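펜드빌 공동작업장, 자작 로봇팔 '포털리' 제작 과정 공개
"완성품이라고 부르기엔 이르다"

2019년 5월 11일, 펜드빌

펜드빌 공동작업장은 회원들이 직접 조립 중인 탁상용 로봇팔 '포털리(Foturley)'의 제작 기록과 부품 목록을 공개한다고 밝혔다. 과자나 껌처럼 작은 물건을 진열대에서 집어 옮기는 것이 목표다. 작업장 측은 이 목표가 달성됐다고 발표하는 것은 아니라고 선을 그었다.

제작을 이끄는 렘피 레흐티넨은 집에서 만드는 로봇에 관한 홍보 문구를 대체로 믿지 않는다고 했다. "주말이면 완성된다는 안내서를 보고 시작했는데 11월부터 지금까지 붙들고 있습니다. 영상에서는 늘 잘 집는 장면만 나오죠. 몇 번을 놓쳤는지는 아무도 적지 않습니다."

포털리는 두 손가락 집게를 쓰며 손목 쪽에 소형 카메라를 달았다. 공개 자료에는 부품 211개의 목록과 배선도, 집기 시도 2903회의 기록이 실패한 경우까지 포함돼 있다. 팔이 들 수 있는 무게는 최대 1000그램으로 설계했으나, 작업장은 이 수치를 설계값으로만 봐 달라고 당부했다. 모터를 오래 돌렸을 때도 같은 힘이 나오는지는 아직 시험하지 않았다.

진열대는 투명 아크릴 계단식이다. 초코바와 쇼트브레드 상자, 뚜껑 색이 제각각인 껌통을 올려 두고 집게를 벌린 채 접근 각도를 맞춘다.
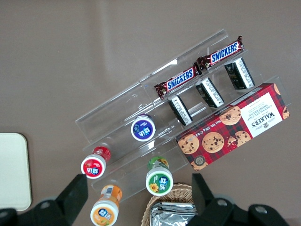

배선과 제어를 맡은 주웨이라 아첨퐁은 상용 제품과의 비교도 경계했다. "부품값만 따지면 싸 보입니다. 밤마다 나사를 다시 조인 시간까지 넣으면 얘기가 달라져요. 가게 진열을 맡길 수 있느냐고 물으시면, 저라면 안 맡깁니다."

다음 작업은 집게 끝 교체와 카메라 고정부 보강이다. 완성 시점은 정하지 않았다. 자료는 펜드빌 공동작업장에서 열람할 수 있으며, 맥스테드 분점에는 인쇄본 2부를 비치한다.

문의: 펜드빌 공동작업장 제작 담당 렘피 레흐티넨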